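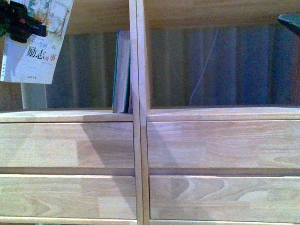
Wutgate Playhouse – Production Meeting 7
Minutes, March

Present: Daryna Dovhaniuk (director, chair), stage management, lighting, sound, set, wardrobe, front of house
Apologies: marketing
Start: 10:30 a.m.

1. Minutes of the last meeting
Accepted with one correction. Item 4 should read "upstage left," not "upstage right."

2. Script
Draft 2 of "Amance" is now the working text. The writer has cut the ferry office scene and moved the telephone call to the end of Act One. Running time at the last read-through was 61 minutes for Act One. The director wants this shorter and will send cuts before rehearsals resume. Page numbers in the prompt book will not change; cut pages stay in, struck through.
Action: director to issue cuts. Stage management to update the prompt book.

3. Set
The ground plan was reviewed. The sister's apartment and the police interview room share one revolve position, with a lighting change only. Set asked whether the door in the back wall has to be practical. Director confirmed that it does – Hutsuliak exits through it twice, the second time at a run. The frame will be braced to the deck and the door rehung to open offstage.
The window unit is deferred until the sightline check from the side seats.
Action: set to revise drawing and recirculate.

4. Lighting
The blackout before the discovery of the body is currently too long for the actor to hold position. Lighting proposed a slow fade with a snap at the end. Agreed for trial at the technical rehearsal. Exit signs stay lit throughout, per house rules.

5. Sound
The rain track masks dialogue in the interview room. Level to be reduced and the low end filtered. The offstage gunshot will be a playback cue from the upstage speaker. No blank-firing weapon will be used at any point in the run.
Action: sound to supply revised cue list.

6. Wardrobe
Two coats are needed for Dureo, one clean and one distressed. The quick change is in the stage left wing and needs a dresser. Stage management to assign one from the existing crew.

7. Front of house
Latecomers will be held until the end of scene 2. The lobby notice will mention gunshot effects and strobe. Lighting noted that the strobe has been dropped; notice to be amended before printing.

8. Other business
Wardrobe asked for the dressing room heater to be looked at. Passed to the building manager.

Next meeting: after the first technical rehearsal, same room.
Closed 11:45 a.m.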